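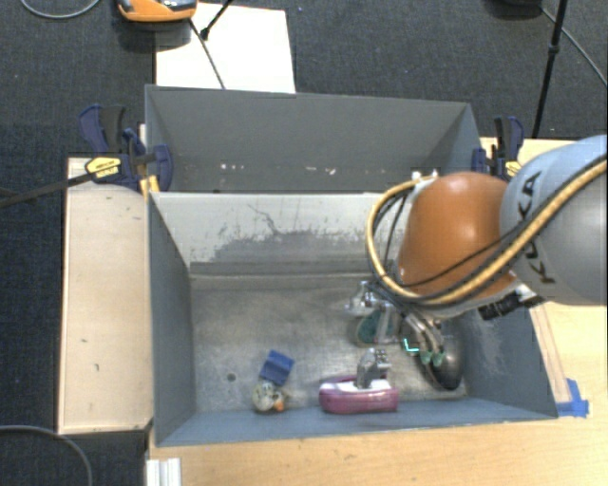
Search this site Enter keyword Go

Drallivport Parcel Lockers: Frequently Asked Questions

Who may use the lockers?
Any resident of the Drallivport district may register, as may anyone who works at an address within it. Visitors may receive a parcel through a registered household, provided that the household's locker number appears on the label.

How do I register?
Complete the form at the Gitis Street office and present proof of address. Online registration is available to households that already hold a Vorkerau resident card. A locker number is normally issued the same day.

Is there a charge?
Parcels collected within 5 days are free of charge. After that, a daily storage fee applies and must be paid at the locker screen before the door will open. The current fee is posted at each site.

What is the largest parcel accepted?
No side may be longer than 100 centimeters, and the parcel may not weigh more than 23 kilograms. Larger items are sent to the Duangkaew Road counter, where identification is required for collection.

Which items are not accepted?
Live animals, fresh food, fuel, fireworks and loose batteries. Medicines are accepted only if the sender has marked them as safe to store at room temperature -- the lockers are neither heated nor cooled.

When can I collect?
The outdoor lockers are open at all hours. The Duangkaew Road counter closes at 8 p.m. and keeps shorter hours from October until spring.

May another person collect for me?
Yes. Forward the pickup code to that person. At the counter, a signed note is also required.

My code does not work. What should I do?
Check that you are at the site named in your message. Three wrong entries will lock the screen for a short time. If the code still fails, call the number printed on the locker and keep your tracking number at hand.

What happens to parcels that are not collected?
They are returned to the sender. Storage fees already paid are not refunded.

How do I make a complaint?
Write to Leandro Sarmiento, Customer Relations, at the Gitis Street office. Please include the tracking number and the locker site -- complaints without these details take longer to answer. Claims for damage must include the original packaging.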